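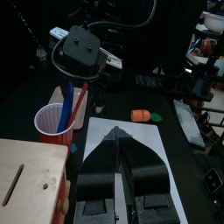
Wrist view at the Dutus bench: gripper over the white sheet, toy carrot beyond its far edge.

Project diary, Wedham laboratory, 14 June 2024

The morning was given to the comparison that has been outstanding since the last review: whether the grasping policy performs better when it is trained on the wrist view alone, or on the wrist view together with the fixed view from the side of the bench. The training set stands at 911 demonstrations. Of these, 700 were used for both models and the remainder held back. Both models were trained overnight with the same settings and the same random seed, and both had finished when the laboratory opened.

The test task was unchanged. The arm must pick up the toy carrot and set it down on the white sheet. The wooden box with the slotted top and the red cup with the utensil in it remain on the table as distractors. Their positions were left as they had been set for the demonstrations, and only the carrot was moved between trials.

The wrist-only model was run first. It reached the carrot with little hesitation and closed on the orange body, well away from the green top, in most trials. Its failures were of one kind. When the carrot began far to the left, near the cup, the fingers came down short and closed on air. The model then repeated the same motion at the same height until the trial was stopped by hand. The log for these trials shows the predicted wrist position settling early and changing very little afterward.

The two-view model was slower to begin and made more small corrections on the way down. It recovered from a short approach on 3 occasions, which the wrist-only model did not do at all. It also showed a fault that had not been recorded before: after a successful grasp it sometimes paused above the sheet and did not open. The cause is not known. One possible explanation is that the carrot, once held, hides part of the sheet from the wrist view while the side view still shows the arm near its target, so that the two inputs disagree about whether the task is done. This should be treated as a guess until the attention maps have been examined.

A point of method was settled before noon. Trials had been scored as successes whenever the carrot came to rest touching the sheet. The Gasport group, in its written comments on our draft, asked that a carrot lying across the edge be scored separately. Their view has been accepted. The scoring form now has an added field for partial placement, and the earlier trials will be scored again from the recordings. The headline figure in the draft will probably fall. The draft should not be sent out again until this has been done.

The afternoon was less productive. The Triệu controller was restarted after a timing warning, and the wrist stream was then found to lag behind the joint readings. The lag was small and constant, and it was corrected by running the clock alignment script again. Trials 11 and after in the second block were made before the correction. They have been marked in the log and will be repeated. No trial from the first block is affected.

The keyboard was moved back toward the right side of the bench at the start of the session. It appears in the wrist view there, as it does in most of the demonstrations, and it should stay where it is until the comparison is complete. The same applies to the cables. Changes in the background have misled us before, notably in the spring runs, where an apparent gain was traced to a different arrangement of the shelf.

Some thought was given to whether the sheet itself is too easy a target. It is white on a black tabletop, and a policy could learn to seek the brightest area near the gripper without learning anything about placement. A short test with a gray sheet would answer the question. It would require new demonstrations only if both models failed on it – an outcome that would be worth reporting in any case. The test has been added to the plan for September, after the Dutus bench has been recalibrated.

To be done next: repeat the marked trials; score the recordings under the new form; extract attention maps for the pauses above the sheet; reply to Gasport on the scoring change and send them the revised form. The held-back demonstrations are not to be opened before the second block is complete.

Arm parked and power off at the close of the session. Logs copied to the Wedham server.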